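Dunus two-arm bench unit: set-up guide
Section 33. Gripper stops short or won't let go

Applies to units running the Camar controller. Revised 8/20/26 after the right gripper fault at Vakbridge. Read all of it before you clear anything.

What goes wrong: the arm comes down beside a tall container, jaw touches the rim, the force reading jumps and the controller thinks it has hold of something. Arm then lifts. Container goes with it, or goes over. Error 300 on the panel, sometimes no error at all.

CAUTION: Stop button first, every time. Pausing from the screen leaves the motors live and the jaws can still close. Keep fingers out untill the lamp is off.

1. Press stop. Wait for the lamp.
2. Look at both grippers, including the one that didn't fault.
3. Note where the container is standing before you touch it. Write it in the log.
4. Support the arm from underneath, then turn the release knob a quarter turn.
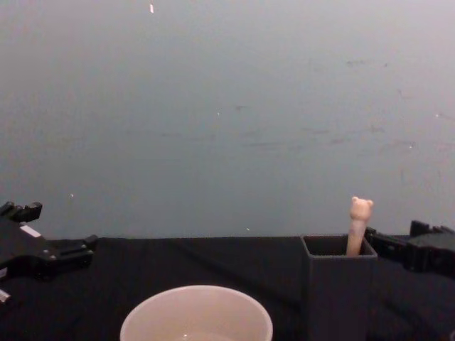
5. Slide the container clear by hand. Don't drag the cloth, the height setting is taken from it.
6. Check the jaw pads for nicks. Swap both if one is marked.
7. Let the stop button out, run HOME at slow speed. Left arm first, then right.
8. Re-teach the container position. Leave two finger widths between rim and jaw.

Note: anything standing upright in a container adds to its height. Enter the full height, top of the handle, not the rim. Most of the Vakbridge stops came down to this one number.

Note: a wrinkle in the cloth can throw the height reading. Smooth it and re-run step 7.

CAUTION: Do not raise the force limit to get rid of error 300. It hides teh fault and the jaw will crush thin plastic.

If it faults again straight after HOME, leave it off and ring Réka Hegyi at Dobos. Have the log open.

Comments (2)

benchtwo: Step 4, knob is stiff on ours. Normal?

Réka Hegyi: No. Stop using it, send me the serial number.

Related
Section 32. Setting the table height
Section 34. Changing jaw pads
Camar controller: January update notes

2,879 views | 2 shares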